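Kitchen chores: bread still the hard one 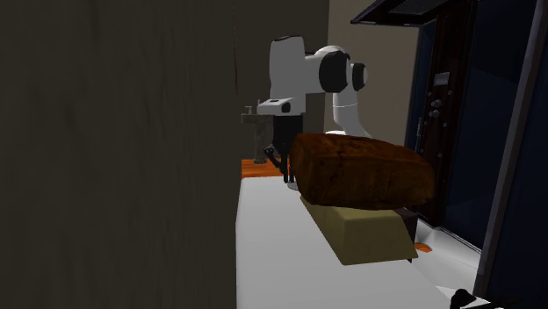
Simulated kitchen, Juron bench: gripper open beside the loaf.

Siriporn Srithong's group at Curotham has posted its May results for the loaf-moving task. The arm gets 100 attempts per policy, all in simulation, with the start position of the loaf varied each time. The older policy managed 40 successes and the retrained one 60. Most failures were at the grasp, where the fingers closed too high on the crust and slid off. A further 2 runs timed out. A crust that gives under pressure is not yet modelled, so the scores say little about a real loaf. Trials on hardware at Wattanapong start on 23rd June.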